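About Trindstead

Posted 8 July 2024 by Els Leemans

Trindstead is a record label, a mail-order shop and, on bad weeks, a very elaborate way of moving cardboard. We put out dance music on vinyl: slow house, dub, the odd thing with a flute on it that we argued over until November.

The label was started by me and Wouter Hendriks after a night called Grestach, which we ran together in a basement bar until the bar became a place that sells salads. We had a crate of demos from people who had played there and no good excuse left. Our first release, the Cai EP, was pressed in a run of 346. My mother has several.

We now have six artists on the roster and three people on the payroll, two of whom are us. Wouter picks the records and handles mastering, which he describes as "listening to the hi-hats until I hate them." I do contracts, sleeves and the emails that begin "Just checking in." Our third employee packs orders and would like to stay off the website.

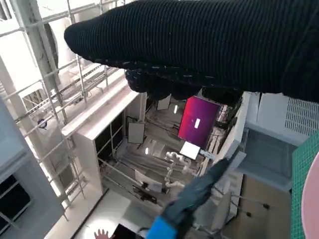
Black ribbed knit and white shelving.

Our best seller is still Fostus, the remix twelve-inch, at 2138 copies across all pressings. It paid for a van. The van has since paid for a mechanic's kitchen.

We split profits evenly with the artists once costs are covered, and we send statements twice a year even when they're embarrassing. Demos are welcome as private links. Please don't send attachments, and please don't tell us it sounds like early anything. We listen to all of it, usually on a Thursday, and reply when we have something useful to say.

Comments

dubplate_marge: Any chance of a Cai repress? Asking before I pay silly money for a scratched one.

Wouter H.: Ask Els's mother.

tomk: Sent a demo in the spring, got two paragraphs back about my kick drum. Fair enough, it was a bad kick drum.

slowfader: I liked the flute one.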